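Skip to thread
Home | Threads | Benches | Budgets | Search
4 min read

Budget round for the second arm cell closes on Tuesday, January 24, 2023, so I am putting the planning notes in one thread. Scope: tabletop pushing and sorting of small parts. No grasping in this phase.

Starting point is what the arm costs to own. The purchase price is on the quote and everyone reads it. The service contract, the spare cables and the guarding are on separate sheets, and last year two of those sheets reached finance after the order had gone out.

Two suppliers quoted. Brelix sells the arm bare, with controller and pendant. Porard sells the same payload class as a package with table, guarding and a day of commissioning. On paper Porard is dearer. Add our own fitting time to Brelix and the gap mostly closes.

Fitting time is the line we always get wrong. For the first cell I put down 3 days. The log says 32 hours at the bench before the arm was allowed to move at working speed, and that excludes the risk assessment.

End effector. For pushing work a plain rod in a clamp collar is enough. A two-finger gripper needs its own power, its own licence on the Brelix controller and a spare set of fingers. I have taken it out of this round and put it on the August list.

Work surface. Perforated panel underneath, wooden board on top. Panel gives repeatable fixing points. Board gives a continuous surface, so a part can't catch on a hole halfway through a push. Budget both. I have seen plans with only the panel in them.

Test parts. 3D-printed, plain shapes, four colours: star, cylinder, cube, hexagon, triangle, half-cylinder. Cost is filament and printer time. I book the printer time at the internal rate, otherwise it looks free and gets used as if it were.
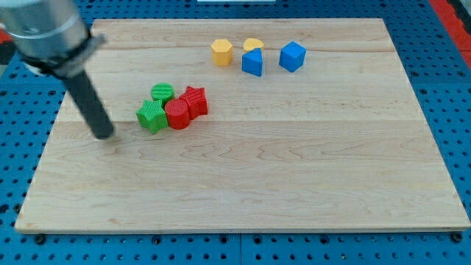 Sharada Unnithan replied that the board should be entered as a consumable, with a replacement every year, and that a rod dragged across timber at the wrong height will mark it long before the joints move. She would also want the height check written into the commissioning list before any money is released.

Accepted. Board moved to consumables, one replacement a year. Height check added to commissioning, signed by whoever sets the tool offset. I have left the panel as capital. If a hole wears we can shift the fixing along.

Remaining extras on the Brelix route, per cell: tool flange adaptor, collar, rod stock, bolts, lighting, cable management. The total is £1855. The adaptor is the largest item and has the longest lead time. Order it with the arm.

Lighting deserves its own line. Overhead, even, fixed to the structure and not to the bench. The first cell ran on room lights and the colour thresholds had to be reset whenever the blinds moved. That was paid for in staff hours, and so it never appeared in any equipment report.

Software. Palaniappan handles the job queue and logging on cell one. A second seat is charged per controller. Check the renewal month: ours falls in August, so a seat bought now is charged pro rata and then in full in the next financial year.

Floor space. Plindilura, our site plan tool, still has the cell at its bench footprint. The figure to use is bench plus reach plus door swing. Ishbel Moffat has the corrected drawing and will send it on request. Please don't scale from the old one.

Contingency. I have not used a flat percentage. There is a named sum against the adaptor, one against guarding changes after inspection, and nothing against the arm itself, as that price is fixed until the quote expires.

Recommendation as it stands: Brelix, bare arm, rod tool only, our own table. It depends on getting bench time in one block. If the time is split across other jobs, Porard is the cheaper option and I will change the form.

Spreadsheet goes round tonight. Columns F and G are locked. Comments in H.

Related threads
Tool flange adaptors: lead times by supplier
Capital or consumable? Bench items, line by line
Guarding inspection, cell one: what we had to change
Booking printer time at the internal rate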